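The Sixty-Minute Desk

Keys on the floor, a drawer hanging open, papers poking out of the file organizer. Josefina Ojeda calls this "the normal state of things" and she isn't wrong. Most of us own the right boxes. We just stop using them somewhere around lunch.

So, 27th August, one small corner, one rule: 60 minutes and then hands off. Blue brick walls, roses and butterflies underfoot. Pretty enough. The storage box first, then.
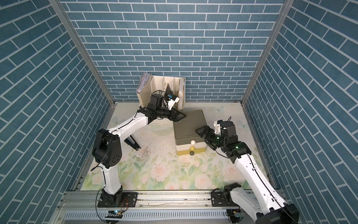
Start with whatever has a lid. That's the advice in the Grullmont tidying guide, all 523 pages of it, and it's the one bit I kept. A lid hides things. Old receipts, dead pens, a charger for a phone you gave away two Decembers ago. Open it, empty it, decide. Fifteen minutes, no more - if you're reading the receipts you've allready lost.

Drawers are worse. A drawer gets full, so you shove. Ojeda's trick is to leave a drawer empty for a whole day before anything goes back. Annoying. Works, though. By evening you know what you went looking for.

Keys next. Red tags, black tags, two sets side by side and no hook in sight. Colored tags are cheap and they save the morning, but only if you remember what the colors mean. Write it down. Inside the lid is good.

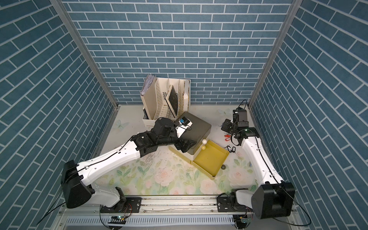 Iara Cáceres disagrees about the keys. Hooks are for people who walk in with both hands free, she wrote to us, and she never has. Hers go in a bowl by the door, every set, no tags, and in 4 years she hasn't lost one. "You people overthink it."

Fair. A bowl, then, if you're a bowl person.

Small dark stuff is the real trouble. Black things in a bin with other black things, forget it. Clear plastic helps for a week, maybe, then it gets scuffed and you're digging again. Wipe the bin down. Put the pale things at one end, the dark ones at the other. Sounds fussy, takes a minute.
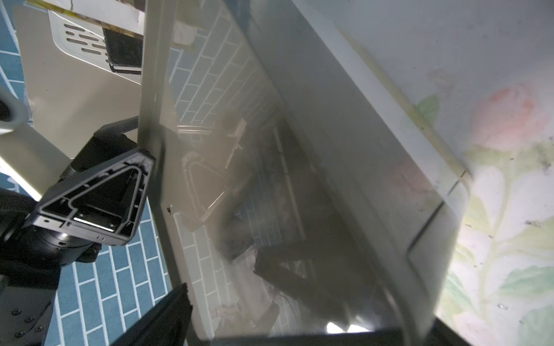
And don't stack bins if you can help it. You will only ever use the top one.

Paper last, always. Upright slots beat a pile, but the first slot takes everything and the rest stand about doing nothing. Sebastián Ledesma gives his a job each: bills, school, to sign, to toss. The toss slot gets emptied when it's full, which in his house is constantly. Mine has never been emptied. Working on it. 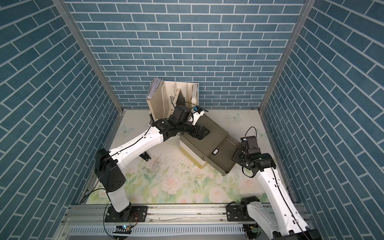
Bent edges mean the slot is too tight, by the way. Pull a third out and see what you miss. Warranties can mostly go if the thing itself is gone. Keep the tax stuff, keep anything with a stamp on it, ask before you throw out someone elses drawings.

Time was up with the paper half done. Left it. Same corner tomorrow, 15 minutes, starting with the second slot.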